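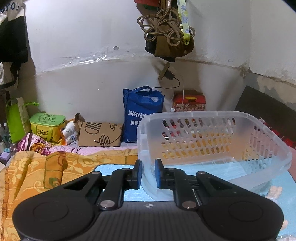

Page last changed: November 1, 2021

Visit report: the Lukumay gripper demonstration, Cloltcombe

I should say straight away that I went on this visit expecting a big arm bolted to a bench (I'd even drawn one on the cover of my project folder) and came back having spent most of the day with a thing you hold in both hands. It's a gripper without a robot, basically. You pick things up with it yourself, and the recordings are used later to teach a real arm how the job goes. My project is on how machines learn to tidy, so I was delighted!

There were seven of us from the Toltside course, and Noreen Tanoli from Lukumay showed us how it worked. She started with the fingers. They're black with soft-looking blue pads on the tips, and they move together on little linkages, so whatever you're gripping ends up in the middle. I'd been stuck on that part of my own design since March, when my two fingers kept arriving at different times and knocking the object over, so I made her open and close it for me again and again while I sketched the pivots. She was very patient about it.

The task was putting things in and out of a plastic basket. Simple enough, I thought, and then I had my go. The gripper weighs 930 grams, and you feel every one of them in your wrists after a few minutes — I had to stop and shake my hands out.

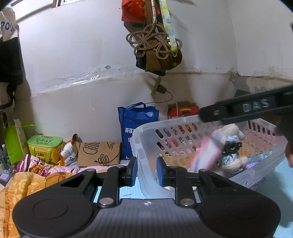

The other thing I hadn't reckoned with was how slowly you have to go. I kept snatching, the way you would with your own hand, and Noreen said the recordings come out much better if you line up first, pause, close, and only then lift. She also wants the room left lived-in, with bags and blankets and packets all over the place, as a system that has only ever seen a bare table gets muddled in a real home. I liked that a lot, and I've changed my test plan to match (my first version had a plain white sheet under everything).

They had 2480 recordings from the tidying work when we visited, and they throw out roughly 300 of those for slips and bad starts. I asked if I could see the rejected ones and she let me watch a few on her laptop. Very useful — most of the slips came from the pads meeting the object at an angle, which is exactly what my Bivorow kit does.
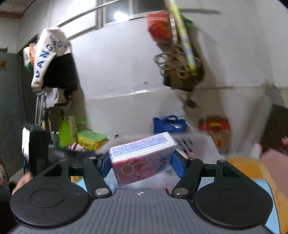 Why practise on something as small and light as a packet of tissues?

Soft packets change shape when you squeeze them, so the person holding the gripper has to learn how far to close it without crushing what's inside. A hard box doesn't teach you that.

For the next stage I'm going to glue softer pads on my own fingers and try the line up, pause, close routine with the kit. I've also asked Noreen for the spacing of the pivots, and I'll add a drawing to the appendix when I have it.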